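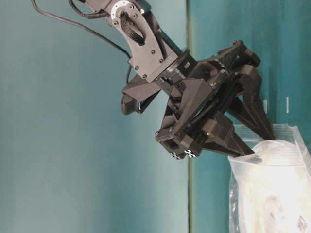
Okay, hi, good evening. Can everyone in the back hear me? (Wait for the thumbs. Brodie Prendergast always says no, ignore him.)

So I got asked to talk about storing a classic over the winter, and I said yes before I remembered that I've gotten it wrong more often than anybody in this room. My car is the little green Dullau coupe, for those who don't know it. I've had her for 12 winters now, and I'd say the first four were a disaster.

First winter. I drove her into the barn in the fall, shut the door and went home. That was the whole plan! Came back at the end of February and the battery was flat, the tires had flat spots you could feel in your teeth, and a mouse had moved into the heater box. (Pause here. Somebody will have a mouse story. Let them tell it, but only one.)

Fuel first. I fill the tank right up before she goes in. A full tank leaves less room for damp air, and our tank rusts from the top down. Put the stabilizer in before you fill up and then drive home the long way so it gets through to the carb. Ifeanyi Okonkwo drains his completely and he'll tell you I'm wrong, and his car does start every spring, so talk to him at the break.

Oil. Change it before storage. I used to do it in spring because it felt like a treat for the car, but all the dirty stuff has been sitting in there for months by then. Filter too. Don't be cheap about the filter.
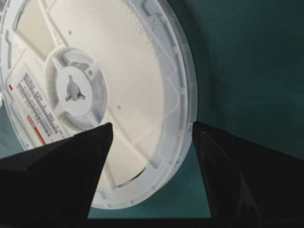 Tires. I pump mine up a bit over the normal pressure and roll the car half a turn whenever I'm in there. I know some of you put yours on stands. I did that for two years and then read that my rear suspension doesn't like hanging, so now I don't. Check what your handbook says, mine has a paragraph on it at the back that I'd never read.

Battery. Take it out, take it home, put it on a maintainer. I have an Ullutel one and it's fine. Before that I had an old trickle charger with no shutoff and I cooked a perfectly good battery on the laundry room shelf. My wife brings this up a lot.

(Slide change, drink some water.)

Covers. Please, please don't use a plastic tarp. I did, winter two, and when I pulled it off the whole roof had gone cloudy where the damp had been sitting under it. That was 300 dollars of polishing and you can still find the spot if you know where to look. Breathable cover, indoors, on a clean dry car. Wash her and then give her a proper run to dry out the brakes and the sills. Bok-nam Pyo sewed her own out of old flannel sheets and it's the nicest one in the club.

Mice. I've tried peppermint oil, dryer sheets and that plug-in thing that clicks. What works for me is steel wool in the tailpipe and the air intake, with a bright ribbon tied on so I remember to pull it out. Tie the ribbon to the steering wheel too. I once got as far as turning the key.

Handbrake off! Chock the wheels. Chukwuemeka Oyelaran had to free his rear drums with a mallet last spring, and I held the flashlight, so I speak from experience.
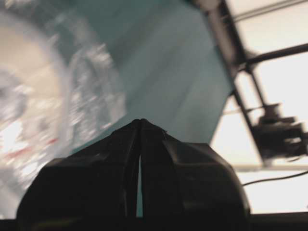
Should you start the engine every couple of weeks while it's stored?

I don't, and I'd leave it alone unless you can take the car out and get it fully warm. Five minutes of idling in the barn just makes water in the exhaust and thins out the oil. I did it religiously for three winters and then bought a new muffler.

Spring. Go slow. Fluids, tires, belts, brake pedal, then look underneath for puddles before you even put the battery back. My first drive is always out to the Flirnow bridge and home again with a phone in my pocket and Tanko Ogbonna on standby with the trailer. (Wave at Tanko.)

Insurance – tell them the car's laid up, but keep the fire and theft part. I saved 164 dollars last winter with one phone call.

Handouts are on the table by the coffee, the checklist is on the back. Bring a pen if you want to borrow my copy of the Bajpai manual, there's a sign-out sheet.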